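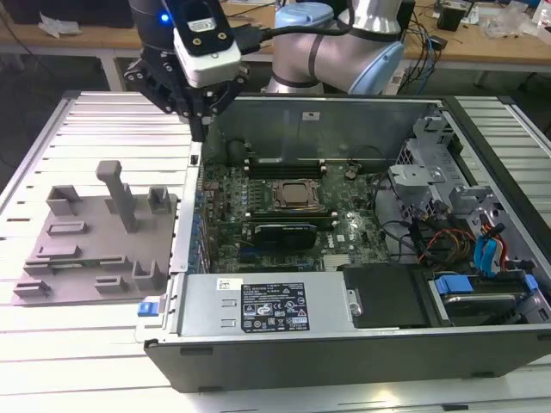 侧板已拆下的台式机箱,平放在铝型材台面上

台式机拆装工位安全检查表(附检查意见)

受检单位:Ovanex 整机检修间
受检工位:226号台
检查日期:5月5日(星期六)
检查类别:复查
检查人:Rizwan Jadoon
工位负责人:Britt-Marie Hellström
上次检查:1月,由同一检查人完成

填写说明
结果栏只填“符合”“部分符合”“不符合”“未查”四种。填“部分符合”或“不符合”的,必须写意见和整改人。填“未查”的写明原因。意见写在条目下面,另附纸张的请注明条目号。1月那次有几条只打了勾没有写字,这次补写。

一、断电与放电

1.1 机箱开盖前已拔下电源线
结果:符合
意见:电源线盘好后挂在台子侧面的挂钩上,没有搭在机箱上。

1.2 拔线后按住开机键放电,再动侧板
结果:部分符合
意见:问了两名操作人员,一人按作业指导书做,另一人说拔线后直接开盖。指导书里这一步写在上一页的末尾,翻页容易漏。请 Britt-Marie Hellström 把这一步挪到“拆侧板”那一页的第一行。

1.3 电源单元外壳完整,未私自拆开
结果:符合
意见:银色外壳,平整,标签和条码贴纸都在。标签上的警告三角符号没有被遮住。本工位不允许打开电源单元,坏的整件退库。

1.4 电源单元拆出时使用释放卡扣,不撬
结果:符合
意见:蓝色卡扣在电源单元靠外的一端,现场请操作人员演示了一次,先按卡扣再往外抽。台上没有发现用一字螺丝刀撬的痕迹。顺便提醒,抽出时另一只手托住底部,上次有人单手拿,磕在机箱边上。

1.5 电源线和插头无破损
结果:符合

1.6 插座回路有漏电保护,试验按钮动作正常
结果:未查
意见:试按会断掉隔壁两张台的电,当时隔壁在跑测试。约定下周由电工统一试,结果另附。

二、机箱摆放与台面

2.1 机箱侧放平稳,不超出台面
结果:符合
意见:机箱放在白色铝型材台面上,底下没有垫东西,推一下不晃。台面型材带槽,小螺丝容易掉进去,见2.4。

2.2 机箱金属边无毛刺,或已作防护
结果:部分符合
意见:机箱内侧是灰色钣金,多数折边光滑。硬盘架旁边有一处手摸发涩,没有割破手,但戴薄手套会勾线。拆这一型号的时候建议先贴一段纸胶带,贴完再干活。整改人:当班操作员。

2.3 拆下的侧板有固定放处
结果:不符合
意见:侧板靠在台腿上,人走过去脚会碰到。1月的检查表里写过同样的话,当时答复是等 Pemel 的立架到货。立架现在还没有到。请不要再等,先在墙边划一块地方,铺胶垫,侧板竖着放,开口朝墙。

2.4 型材槽内无螺丝、扎带头、垫片
结果:部分符合
意见:用磁棒在槽里走了一遍,吸出几颗螺丝和一个弹垫。每天收工走一遍磁棒,列入交接内容。塑料扎带头磁棒吸不到,用毛刷。

2.5 台面上无饮料、食物
结果:符合

2.6 台面接地线连接可靠
结果:符合
意见:接线端子拧紧,无锈。接地线从台子后侧走,不在人脚边。

三、治具板与零件托位

3.1 治具板固定牢靠,用手扳不动
结果:符合
意见:浅灰色板,四角都扳过,没有松动。

3.2 托位无裂纹,边口无崩缺
结果:部分符合
意见:U形托位和几个带窄缝的托位状态都好。有一个框形托位的内角有发白,像是受过力,暂时不影响用。请在该托位旁贴一个黄点,下次复查时对比。若白痕变长就换掉,备件找 Zodetti 要。

3.3 插在窄缝里的零件不强压
结果:符合
意见:看操作人员放了一条内存,顺着缝放下去,没有来回晃。

3.4 托位有名称标记,零件与托位对应
结果:不符合
意见:标记贴纸大多已经掉了。老员工凭记忆放,新来的人要问。上次 Myklebust 那批返修机里有一台把旧内存装了回去,查到最后就是因为新旧件放在了相邻的托位里。请重做标记,要求刻字或用耐擦的标签,不要再用普通打印纸加透明胶。整改人:Britt-Marie Hellström。

3.5 电路板条放置时元件面不受压
结果:符合
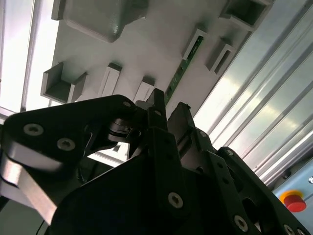
3.6 治具板与旁边铝型材之间的间隙不夹手
结果:符合
意见:间隙处手指伸得进去,但两边都是固定件,不会合拢。型材端头应有塑料堵盖,抽查的几处都有。

3.7 急停按钮外观完好,底座为黄色,按钮为红色,周围无杂物遮挡
结果:符合
意见:按钮装在浅蓝色的金属面板上,颜色清楚,没有褪色。检查时没有东西挂在上面。1月检查时那里挂过一卷胶带,已经说过,这次没有再犯。

3.8 急停按下后能自锁,复位需人工操作
结果:符合
意见:试按3次,每次都锁住,旋转后弹回。复位后设备没有自行启动。

3.9 操作人员知道急停的位置
结果:符合
意见:不打招呼直接问,两人都能马上指出来。请把这个问题放进新人第一天的口头问答。

3.10 光线充足,无明显眩光
结果:部分符合
意见:台面亮度够,看小字没有问题。铝型材反光较强,站在台子右侧低头看的时候有些晃眼。可以把顶灯往里移一点,或者换磨砂罩,不列为整改项,由负责人自行决定。

四、静电防护

4.1 操作人员佩戴防静电腕带,腕带已测试
结果:符合
意见:测试记录本写到当天,签字齐全。

4.2 腕带夹子夹在规定的接地点上
结果:不符合
意见:有一人把夹子夹在机箱外壳的喷漆面上。黑色外壳有漆,夹上去等于没夹。应夹在台子的接地柱上。当场纠正,并让他自己重新测了一次。这一条请在早会上讲,不必点名。

4.3 拆下的主板、显卡、内存放入防静电袋或防静电盒
结果:符合
意见:袋子够用,盒子偏少。内存条竖着插在盒里,没有叠放。

4.4 台上没有泡沫、普通塑料袋、纸箱
结果:部分符合
意见:台下有一个装显卡的纸箱,内衬是白色泡沫。拿走。

4.5 室内湿度记录
结果:未查
意见:湿度表没电,显示屏不亮。换电池后补记一周,记录复印件交检查人。

五、机箱内部作业

5.1 散热器拆下后,处理器表面不放物品,不用手触摸
结果:符合
意见:散热器取下后处理器顶盖是露着的,没有人往上放螺丝盘。以前有人图方便把小盘放在主板中间,磕出过印子,要继续盯着。露置时间长的,比如吃饭、换班,拿防静电布盖一下机箱。

5.2 未装处理器的插座盖有保护盖
结果:符合
意见:保护盖不要提前取下,等处理器拿到手边再取。取下来的盖子留着,放在固定的小盒里,退库的主板没有盖子仓库不收。

5.3 处理器压框和压杆无变形
结果:符合
意见:压杆扳起时不要松手弹开。

5.4 内存槽卡扣完整,拆装时先开卡扣
结果:部分符合
意见:检查了本批待修机,多数没有问题。其中一台的一个卡扣已经松,能卡住但不脆,操作人员自己已经在工单上写了,做得对。没有装内存的槽也要看,灰尘和线头多半落在里面。 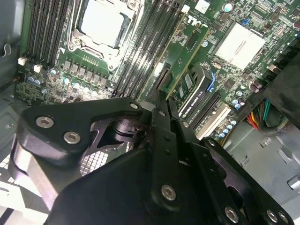 5.5 机箱内不遗留工具和散落紧固件
结果:符合
意见:合盖之前用手电照一遍,重点看扩展卡下面、硬盘架后面和主板边沿。螺丝数量对不上的机器不许合盖,先停在台上,挂红牌,找到了再说。本批共100台,工单抽查16台,螺丝数一栏都填了,有一张涂改过,涂改处没有签名,已退回补签。

5.6 显卡取出前先松开固定螺丝和插槽卡扣
结果:符合
意见:黑色长卡的卡扣在卡的下方,手指不好伸,工位上配有塑料撬棒,用撬棒按,不要用金属的。取卡时托住外壳,不要捏着风扇一头。

5.7 硬盘从托架取出时用蓝色卡片释放,不拉数据线
结果:符合
意见:硬盘取出后放软垫上,标签朝上,方便抄序列号。客户硬盘另外登记,不与公司备件混放。登记本放在门口柜子第二层,钥匙在班长那里。

5.8 导风罩拆装到位,螺丝不打滑
结果:部分符合
意见:有一颗螺丝十字口已经磨圆,再拧一次就要滑丝。请换新的,并检查一下电批的扭力设置。换下来的旧螺丝不要丢回螺丝盒。

5.9 机箱内线缆不压在锐边下
结果:符合

5.10 手伸入机箱前摘下戒指、手表、手链
结果:不符合
意见:一人戴金属表带手表作业。本人说带电的时候会摘,不带电就不摘。规定里没有这个区别,请一律摘下。工位旁边需要一个带格子的小盒放私人物品,目前没有。

六、工具

6.1 螺丝刀头无崩口,绝缘柄完好
结果:符合

6.2 工具归位,有影形板或定位槽
结果:部分符合
意见:影形板有,但是新加的两把长杆螺丝刀没有位置,横放在板子上面。补画轮廓。

6.3 压缩空气罐远离热源,喷嘴朝外使用
结果:符合
意见:吹灰应到通风柜里做。台上不要吹,灰会落到旁边那台机器里。

6.4 酒精瓶有标签,瓶盖拧紧
结果:部分符合
意见:标签有,字迹模糊。重贴。用完当场拧紧,不要敞着。

6.5 导热硅脂未过期
结果:符合
意见:开封日期写在管身上,很好,请继续。

七、通道、消防与急救

7.1 工位后方通道畅通
结果:部分符合
意见:通道本身够宽,侧板问题见2.3。

7.2 灭火器在有效期内,压力正常,适用于电气火灾
结果:符合

7.3 急救包物品齐全
结果:不符合
意见:创可贴用完,包里只剩空盒。钣金划手是这个工位最常见的小伤,创可贴必须随时有。当天已从仓库领来补上,关闭。

7.4 小伤也有登记
结果:部分符合
意见:登记本上今年的条目很少,跟创可贴的消耗对不上。请告诉大家,登记只是为了知道哪个型号的机箱割手,不影响考核。

整改汇总
2.3 侧板放置区:负责人 Britt-Marie Hellström,先划区,立架到货后再改。
3.4 托位标记:负责人同上,做好后通知检查人来看,不接受只发照片。
4.2 腕带夹持点:早会宣讲,检查人不定期抽看。
5.10 摘除饰物:班长负责,私人物品盒到位后关闭。
7.3 急救包:已关闭。
其余“部分符合”的条目由当班自行整改,在本表原条目后面签名。

工位负责人答复
2.3 同意。靠墙那块地方现在放着空周转箱,搬走以后就划。
3.4 同意刻字。托位名称想先跟仓库的叫法统一,不然两边各叫各的。名称清单定下来以后送检查人一份。
3.10 顶灯已经报给维修,磨砂罩先不换。
5.8 扭力设置查过,没有超。那颗螺丝应该是来料时就已经磨损,已换。
1.2 指导书已改页,旧版收回,作废章盖好后存档。
Britt-Marie Hellström

检查人补记
湿度表和漏电保护两条没有查成,不算通过,下次来先查这两条。
Rizwan Jadoon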